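August 13, 2019

Back at the bench this week after a fortnight of doing other people's paperwork. The job is the same one I wrote about in February: getting enough good examples of the arm picking up small plastic parts that the Trornik model can learn to do it without me. The target is 1000 usable picks. When I sat down on Monday we had a lot fewer than that, and I've spent the evenings going through what we'd already got and throwing bits of it out.

A quick recap for anyone who hasn't followed. I steer the arm by hand with a pair of grips, and the computer saves where the arm was, how wide the fingers were open, and what the wrist camera saw. One go from start to finish is an episode. The model is trained on the episodes and tries to copy them. If I'm sloppy, it learns sloppy.

Most of the early episodes were with solid blocks, and those went well. Blocks are easy. You come down over the middle, close, lift, and put the thing in the tray. By the end I could do one in 17 seconds without thinking much, and the model trained on them managed nearly all of its test picks.

The clips are another matter. They're C-shaped, with a tab at each end, and the plastic lets light through. On a white table the camera has very little to go on except the bright lines along the edges and whatever shadow the part throws. My own eyes aren't much better. When I'm steering from the wrist view alone I often have to stop and work out which bit is plastic and which bit is table.

There is also the question of where to hold it. The band is curved and a bit ribbed, so if you pinch it off centre it tends to roll out of the fingers. The tabs have flat faces, which suits flat fingers. I've settled on going for the lower tab whenever I can reach it, coming in with the fingers wide and one either side.

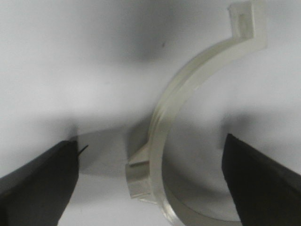
Ravinder Vachon reckons I'm making a mistake by always going for the tab. His point was that if every episode shows the same grasp, the model will have no idea what to do on the day the tab is turned away or jammed against the side of the tray, and that a clumsy hold on the band is worth more to it than another tidy one. He'd like a quarter of the episodes done by the band, including the ones where it slips and I have to go back for it.

I've thought about this a fair bit. I agree about the recoveries. Up to now I've been deleting any episode where I dropped the part, and that was probably too strict, as a drop followed by a clean second try is a useful thing to have seen. I'm less sure about the band grasps. When we mixed two ways of picking up the blocks, the model would sometimes dither between them and stop with the fingers hanging over the middle. So I'm going to record 60 band grasps as a separate set, train once with them and once without, and compare.

Other changes from this week, mostly for my own reference:

- Start positions are now drawn at random. I had been putting the clip down in much the same place every time without noticing.
- The part gets turned between episodes as well as moved. A script on the laptop tells me which way.
- I've stopped correcting the lighting. The lamp stays where it is, and the blind is up or down depending on the day.
- Pauses at the start of an episode get trimmed. The model had picked up my habit of waiting before the first move, and it would sit there for 3 seconds doing the same.
- Labels now go in the Asta sheet straight after each episode, with the type of grasp and whether it slipped. Doing them all at the end of the evening led to wrong ones.

The Drasurer grips are still a bit stiff on the left hand. I can manage an hour with them before my thumb complains, so I've split the recording into two shorter sessions with a cup of tea in between. The second session tends to be better than the first.

Storage is the next thing to sort out. The old MacLeod drive is nearly full, and I don't want to start compressing the wrist video any harder when the part is already so faint in it. I'll move the block episodes off this weekend and keep the clips on the fast disk, then start on the band grasps once the copy has finished.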